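Sprechnotizen "Werkzeuglos? Montageplatten und Einschübe im Alltag"
Zarholm, 23. Mai 2025
Redezeit 30 Minuten, Fragen am Schluss

Folie 1, Einstieg
Kurz begrüßen, keine Firmengeschichte. Gleich mit dem Satz aus dem Prospekt von Wunberg anfangen: "Jeder Einschub sitzt sofort." Vorlesen, Pause lassen. Fragen, wer im Saal das schon einmal so erlebt hat.
Dazu sagen: Ich halte modulare Aufnahmen für eine vernünftige Idee. Ich glaube nur den Prospekten nicht, und mit den Zeitangaben darin kann ich gar nichts anfangen. Gemessen wird da immer mit einem neuen Gehäuse auf einem leeren Tisch, von jemandem, der das am selben Vormittag schon zigmal gemacht hat.

Folie 2, Was alles "Modul" heißt
Begriffe sauber trennen, sonst reden wir nachher in der Diskussion aneinander vorbei. Platte: das Blech, das alles trägt. Aufnahme: der Rahmen oder Halter auf der Platte. Einschub: das Teil, das hineinkommt. Im Petchrat-Handbuch heißt alles drei "Modul", deshalb sind die Bestellungen im Oktober auch so ausgegangen. (Die Geschichte nur erzählen, wenn Zeit ist.)

Folie 3, Die Platte
Beim Blech bleiben. Geprägte Vertiefungen geben Steifigkeit, und sie helfen beim Ausrichten, wenn sie maßhaltig sind. Das ist mein erster Zweifel: Bei nachgelieferten Platten habe ich Abweichungen gesehen, die man mit dem Daumennagel fühlt. Hochgebogene Laschen sind der zweite. Die verbiegen sich beim Lagern, wenn Bleche gestapelt werden, und dann wird mit der Zange "gerichtet".
Auf dem Bild die zwei rechteckigen Prägungen und rechts die gebogene Lasche zeigen, dann weiter. 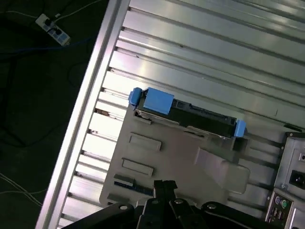 Aus der Probe kam an der Stelle der Einwand, das sei kleinlich: Eine verbogene Lasche biege man eben zurück, das mache in der Werkstatt jeder, und gehalten habe es bisher immer.
Darauf antworten, falls es wieder kommt: Kann sein. Gehalten hat es, solange keiner nachgeschaut hat. Ich hätte gern eine einzige Prüfung gesehen, in der eine zweimal gerichtete Lasche neben einer frischen belastet wird. Bei Lurnico habe ich danach gefragt und eine Broschüre bekommen.

Folie 4, Die Aufnahmen
Hauptteil, hier Tempo rausnehmen. Verschiedene Formen auf einer Platte sind der Normalfall: vorstehende Halter, versenkte Rahmen, offene Rahmen. Jede Form will beim Einsetzen anders behandelt werden. Beim vorstehenden Halter sieht man die Öffnung gut, bleibt aber gern an der Kante hängen. Beim versenkten Rahmen sieht man von schräg oben wenig. Im Prospekt steht für alle dieselbe Anleitung mit 3 Schritten.
Publikum fragen: Welche Form würden Sie bei schlechtem Licht bestücken wollen? Handzeichen, nicht auszählen. 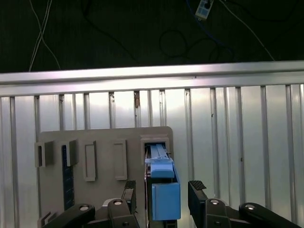

Graue Platte mit fünf Aufnahmen in einer Reihe, ganz rechts ein blaues Teil am offenen Rahmen.

Folie 5, Glanz und Kabel
Geripptes Aluminium sieht auf Messen gut aus. Unter Deckenlicht spiegelt es, und vor lauter Reflexen sucht man die Kante. Mein Vorschlag wäre eine matte Unterlage, kostet fast nichts. Steht in keiner Anleitung, die ich kenne.
Kabel: lose Schlaufen hinter einer Schiene sind noch die bessere Lösung, solange sie dort bleiben. Hinweis auf Beschriftung. Wer weiße Leitungen mit weißen kreuzt, sucht später.

Folie 6, Was ich sehen möchte, bevor ich es glaube
- Einsetzzeiten von Leuten, die das Gehäuse nicht kennen
- Wiederholung nach 2000 Steckvorgängen, mit derselben Platte
- Maße der Prägungen aus 2 Lieferungen
- eine Zeichnung, in der die Aufnahmen Nummern haben

Letzter Punkt wird regelmäßig belächelt. Trotzdem stehen lassen.

Falls Zeit fehlt: Folie 5 streichen, Folie 6 nur zeigen. Platte herumgeben, auf die scharfe Unterkante hinweisen. Am Ende wieder einsammeln, letztes Mal fehlte eine.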